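13/06/2024

I got to the puzzle library on Dikska Street before it opened, which meant I stood outside eating a cheese roll and watching the owner through the glass as she tried to get a shelf to stay up. She waved me in anyway. "Hold this," she said, and that was how the interview started.

The shop is called Abdella, and no, that isn't her name (everyone asks). It came with the sign, the sign was expensive, and she liked how it looked. You pay a small fee, you borrow a jigsaw, you bring it back when you're done. She has 200 of them on the walls and more in the back that she won't lend until they've been checked.

Checked how? I was picturing a scale or something clever.

"I do them," she said. "I sit down and do the whole puzzle. Every time somebody donates one, I do it start to finish, and if it's all there it gets a green sticker."

I asked if that got old and she looked at me like I'd asked if lunch got old!

She grew up in Vikanitz, in an apartment over a bakery, and her family owned exactly 2 jigsaws. One was a harbor and the other was a basket of kittens. They did the harbor every winter and argued about the sky. "My father collected all the edge pieces in a soup bowl and guarded it. You had to ask him for one." She still can't start from the middle. She's met people who do, and she lends to them, but she doesn't get it.

We talked a lot about missing pieces. I'd assumed a puzzle with a hole in it was finished as far as a library goes, but those have their own shelf at half price, and they go out more than the good ones. "People relax with them. There's already something wrong, so they stop worrying about the dog and the baby." If a lost piece does come back, usually in an envelope pushed under the door with no note, she tapes it inside the lid and moves the box up a shelf.

Late fees? None. She tried them for one August and hated every minute of it. Now she phones people up and asks how the puzzle's going, and apparently that works much better, although one borrower in Candow has had the same lighthouse for 12 months and tells her each time that he's nearly at the rocks.

I wanted to know what she'd tell a beginner. Skip anything with a lot of snow, she said. Sort by color into trays or lids, whatever you've got, and work on a table you don't need for supper. And don't let anybody walk by and put in "just one." She was very firm on that. She's lost a friend over it, or nearly, she wouldn't tell me which.

I'd planned on twenty minutes and stayed until the bread was gone and the shelf was up. I also left with a puzzle, a market square with far too many umbrellas. My husband has already put in just one. 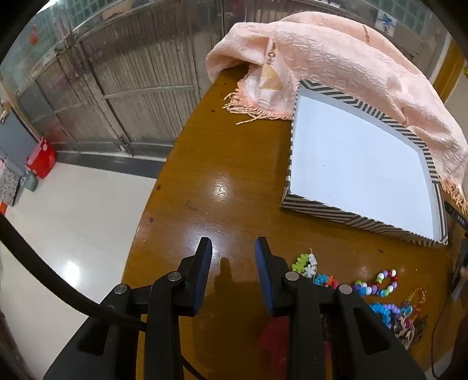 One reader wrote back to say that she starts in the middle, always has, and finds the edge pieces so dull she leaves them for her sister to do. She'd also like to know whether the basket of kittens is available to borrow.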